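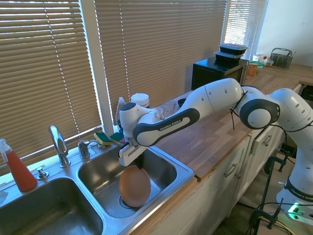 Newsletter swaps: worth it for a small list?

inkandoatmeal
Hi all, I've been lurking since October and finally have a question of my own. I write cozy mysteries (the Erkgate books, if anyone has stumbled across them, bless you) and my mailing list just reached 1,344 people. It took me ages and I'm a bit protective of every single one! Another author has offered me a swap, where she mentions my book and I mention hers. Her list is much bigger. Do I say yes? I've read three of her chapters and they're fine, but there's a lot more blood than my readers are used to.

Erhan Ekinci
Congratulations on the list, that's lovely. I'd say yes. I did three swaps for my Tatlı cookbook and picked up new readers each time, a few of whom still write to me about their bread. People on a mailing list like being told about books, and one extra paragraph at the bottom won't scare anybody away.

marginalia_kel
I'm going to disagree with Erhan a little, and I hope he'll forgive me. A cookbook is a cookbook, but cozy readers can be very particular about what they'll put up with, and I say that as one of them. I swapped with a thriller writer when I launched Kelden and had seven unsubscribes by dinnertime, plus one email telling me I'd spoiled her vacation.
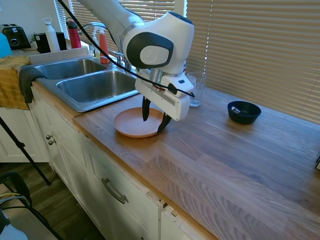
Seven doesn't sound like much, I know, but two of them had been with me from the first book and that stung. I'd look for someone whose covers could sit next to yours on a shelf.

Erhan Ekinci
Forgiven, of course! Though I'd still argue that people leave every time you send anything. Did you check how many you lose on a normal send?

marginalia_kel
Usually one or two. So no, I don't think it was the ordinary coming and going.

oldamberg
Could you put hers in as a plain link, with a line saying it's on the darker side? I've done that with my Amberg readers and they seemed to appreciate the warning.

inkandoatmeal
Oh, I like that. I'll ask her whether she'd mind the wording, and if she does then I suppose I have my answer. Thank you all so much, I'm off to write the email before I lose my nerve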